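4.2 Erprobung des Trindonach-Kits in Wohnumgebungen

Wer ein Produkt wie das Trindonach-Kit beurteilen möchte, kommt nach unserer Erfahrung nicht umhin, es dort aufzubauen, wo es laut Hersteller seinen Platz finden soll, nämlich in ganz gewöhnlichen Wohnungen mit all ihren Eigenheiten. Das Kit, das von der Firma Makori zum Preis von 2.000 Euro angeboten wird, umfasst einen Roboterarm, die Steuereinheit, den Kabelsatz und die Software Rokon, mit der sich Greifaufgaben durch Vormachen einlernen lassen. Erick Obura, dem wir an dieser Stelle sehr herzlich danken möchten, hat den größten Teil der Aufbauten betreut und dabei eine Geduld bewiesen, die in den Messwerten leider nirgends auftaucht. Als Testgegenstände dienten uns Dinge des täglichen Bedarfs, vor allem offene Behälter aus durchsichtigem Kunststoff, wie sie in Abbildung 3 auf dem Esstisch stehen.

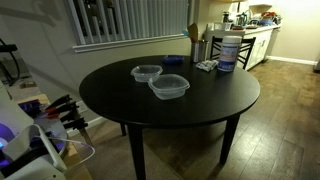

Abbildung 3: Arbeitsplatz neben dem Esstisch, abends. Vorne links ein weißes Roboterteil mit Kabeln, auf der Tischplatte zwei offene Kunststoffbehälter.

Je Aufgabe wurden 15 Vorführungen aufgezeichnet, und über alle Wohnungen hinweg kamen wir so auf 300 auswertbare Greifversuche. Das Einlernen selbst ging erfreulich leicht von der Hand, und auch Teilnehmende ohne Vorkenntnisse fanden sich in Rokon bald zurecht (die deutschsprachige Menüführung ist wirklich gelungen!). Mühsamer gestaltete sich die Tiefenschätzung bei transparentem Material, vor allem am Abend unter Kunstlicht, wenn Spiegelungen die Konturen der Behälter überlagerten. Das Vergleichsprodukt von Hastmont hatte mit denselben Behältern ebenfalls seine liebe Not, brach den Greifvorgang aber häufiger von sich aus ab, was wir als das vorsichtigere Verhalten gewertet haben.

Ein Wort noch zur Befestigung, die im Handbuch von Makori auf gerade einmal 2 Seiten abgehandelt wird. Nach jedem Umsetzen des Arms war eine erneute Kalibrierung nötig, und wir möchten künftigen Anwendern ans Herz legen, hierfür genügend Zeit einzuplanen. Die Ergebnisse der einzelnen Aufgaben sind in Abschnitt 4.3 aufgeführt.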